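Rudmont Room Guide: Section 4
Folding cloths on the bed

The old Plotach booklet promised a flat fold in a few seconds. We doubt it. Use the bed if you have no table, but expect to do step 3 twice.

1. Pull the duvet up towards the headboard and smooth it with your forearm. You won't get every wrinkle out of a thick one, whatever the packet says.

2. Lay the cloth on the duvet and open it out as far as it will go. Start from one straight edge and leave the bunched end till last.

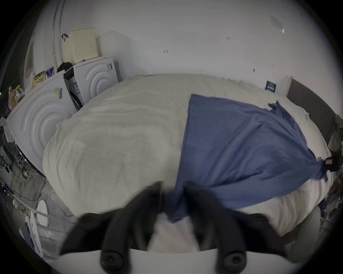
Reading time: 2 min

Note: a dark blue cloth on a white duvet shows you its edges well enough. White on white is harder, and we'd take those to a table.

3. Find the corners. Loose points at the top usually mean a corner has tucked itself under. Lift it, shake it once and put it down again. Smoothing over the top only hides the lump.

4. Run your hand along the hem. If the creases go diagonally, the cloth has been pulled out of square - go back to step 2.

Caution: take phones off the bed before you start. A phone lying flat beside a cloth is easily folded into it, and we have had that complaint more than once.

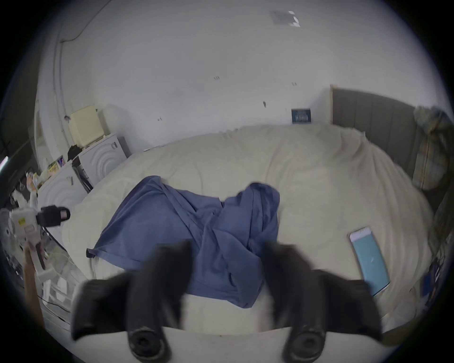 Fig. 4b. Crumpled blue cloth across the duvet, with a phone beside it.

5. Fold in half, long edge to long edge, then in half again. Rashti sells a folding board for this, part 3208. Florencia Zapata tried it on a Wednesday with a full basket and went back to using her hands.

6. Put the folded cloth at the foot of the bed. If it slides, the duvet is too puffy and you need a chair.

Note: quilts and blankets should be left until the small things are done. The advice to fold them on the same bed at the same time comes from Mindico, and we can't see how it would work in a small room.

Corrections to this section go to Rosalinda Agbayani, extension 193.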